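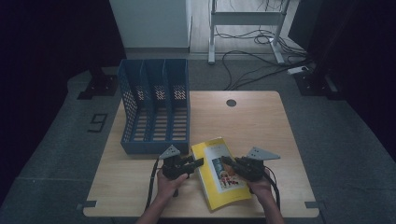 Filed under: Paper and Clutter

I have never trusted the magazine file. It promises that a pile of floppy paper will become a row of upright paper, and that you will then find things in it. I've owned enough of them to doubt the second part.

The blue plastic one has four compartments, a tall back and a sloped front, and little slots punched all over the sides and floor. The slots are supposed to be a feature, according to the Sistley listing I read, which called them "breathable." My books do not breathe. What the slots will do, I suspect, is collect crumbs.

Then there's the matter of softcovers. A thin yellow book with a bendy cover is exactly the kind of thing these organizers are sold for, and exactly the kind of thing they are worst at. Put one in a wide compartment by itself and it slumps. By Tuesday it has a curve in it, and the curve stays. Pack the compartment tight and the book stands up fine, but you need both hands to get it out again, so you stop getting it out.

Habibur Roy, who has strong views on shelving, told me the trick is to sort by height and ignore subject. I tried that in May with nearly 200 booklets and manuals. It looked very nice. I then spent an evening hunting for the instructions to a Kubíček sewing machine, which were filed between a songbook and a map of somewhere I've never been.

So, four compartments. My sister-in-law Blažena would label them. I won't, having watched labels go out of date on every box in this house. I'd give one to the children's softcovers, one to manuals, one to whatever came in the mail, and leave the last alone for as long as I can stand it — two weeks, probably.

The sloped front is good, I'll admit. You can see the spines. I still think a plain shelf and a heavy bookend would do the same job for less money, and I have the bookend already.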